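Tainá Lacerda has worked with laundry for most of her adult life. First in a hotel basement, then in a commercial laundry, and for the last four years at Plonum, a small company which wants to teach machines to fold clothes. I asked her the question my mother asks me every time she sees a robot on television: when can I have one?

"Your mother can have one when she owns only towels," Tainá told me, and she laughed. "With towels we are good. A towel is a rectangle, and it stays a rectangle. Give me 11 kinds of shirt and we start to have problems."

We spoke for a long time in the kitchen of the Plonum office, with Marwan Qaisi, the engineer who shares her project. They do not agree about everything. Marwan believes that folding is almost finished as a problem. Tainá thinks he says this because he does not fold at home.

The difficult part, both say, comes before the fold. A shirt arrives as a heap. A person pulls it once or twice, finds the shoulders, and does not remember doing it. "I tried to write down how I do this," Tainá said. "I wrote one page and it was wrong. My hands knew and I did not."

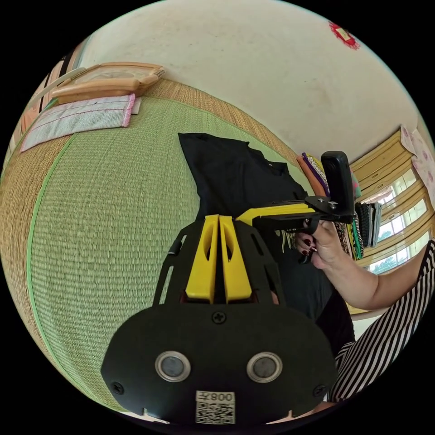
Dark clothes are the worst, Marwan explained. On a black shirt the machine has trouble seeing where the sleeve ends and where the body begins, and it may take hold of both together. In their January test they used 3,000 pieces of mixed clothing from a laundry in Plesport. The machine left 1,198 of them for a person to finish. I said this sounded like many.

"It is many," Marwan answered. "But the year before we did not dare to count."

And the speed? Here he was less happy. Tainá can fold a T-shirt before the machine has decided where to take it. The owner of the laundry, Rogério Rezende, came to watch the test and went back to his own work after the second basket. He told me later by telephone that he would still buy one, if it could work at night. "At night I don't care if it is slow," he said. "I am sleeping."

I asked them about the home. A laundry has a table of the right height and good lamps. In a home the clothes are on the bed, on a chair, on the floor, and perhaps a child is sitting on them. Marwan thinks a first home machine will stay in one place, and the family will bring the clothes to it. Tainá does not like this idea. "Then I have carried the clothes, I have opened the clothes, and it does the easy part. I can do the easy part."

She would prefer help with socks. For the moment the socks at Plonum are matched by hand, usually by her, after lunch.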